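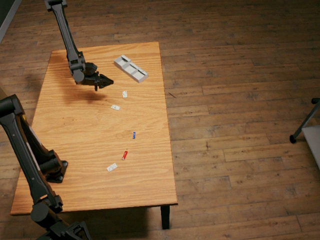
Robot arms on the workbench: house rules

Most "best practice" sheets for hobby arms read like sales copy. I'd keep these.

Clear anything within 2 inches of the reach — tape a line if you must. Small batteries go back in a tray, never loose near a gripper. Cut power before you put a hand in. A software stop doesn't count, whatever the Grimen booklet says.

Run new moves at low speed 9 times before you trust one. Karlijn Van Hecke swears by simulation first. Fine, but a simulated table never pinched a thumb.

18 comments | 200 shares

We use cookies. OK

© Danko Workshop Tips | Back to top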